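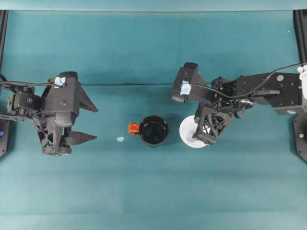 Friday, August 30, 2019

My grandmother had a notebook where she wrote the price of everything. Flour, sugar, thread, bus ticket. When I was a child I thought it was the most boring book in the house, and now I am keeping one myself, in a second language, in a country where I never know if something is expensive or if it is only me.

I started it in April. Before that I was using a budget application on my phone, called Kurnine, and it made nice circles in different colors, but I never looked at the circles. It sent me a message every Sunday evening to say that I spent more than last week. I think I already knew that! Then my friend Shoaib Rizvi told me he writes by hand each thing he buys, on the same day, before he goes to bed. He has done it for five years. I asked him if he saved a lot of money and he said he had no idea, he never adds it up.

This surprised me very much. I am a person who adds. So the first month I wrote and also added, every evening, and it was terrible. I became angry about coffee. I became angry about a birthday gift for my own cousin. My notebook was full of small calculations in the margin, and one evening I stayed up until midnight looking for 40 cents.

After this month I stopped adding and only wrote. And here is the thing I wanted to tell in this post -- I remember my days better. I can open a page from the spring and read "stamps, onions, shoe repair, tea for two at Crabtree" and the whole afternoon comes back to me. It was raining, and the tea was with Stellan Solberg, who had just come back from visiting his parents and talked for one hour about their roof. I would have forgotten the roof completely.

Some rules I made for myself, in case they are useful for somebody:

I write the thing and the price, not the shop, except if the shop matters to me.

If I forget a day, I leave the page empty. I tried to fill in from the receipts and it felt like homework.

I don't write rent or the electricity bill. They are always there, they don't tell me anything about the day.

I use a pencil. I bought a good pen for this, a Fomano, and with the good pen I was afraid to make spelling mistakes.
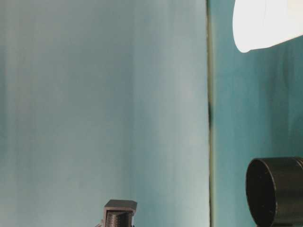 Blue-gray, with a seam.

My first notebook had 100 pages and it is almost full. I counted the entries last night, I could not resist it, and there are 286. The most common word is "bread," and after it comes "bus." The most expensive thing is a winter coat that I bought in the wrong season, because it was cheaper and because I was walking past the store in Bullthorpe with a bad mood. I still have not worn it.

My grandmother's notebook is with my aunt now. She read me one page on the telephone, and between the sugar and the candles my grandmother had written "nothing today, too hot." There was no price next to it. I asked my aunt to read me some more pages but she had something in the oven, so we will continue next week.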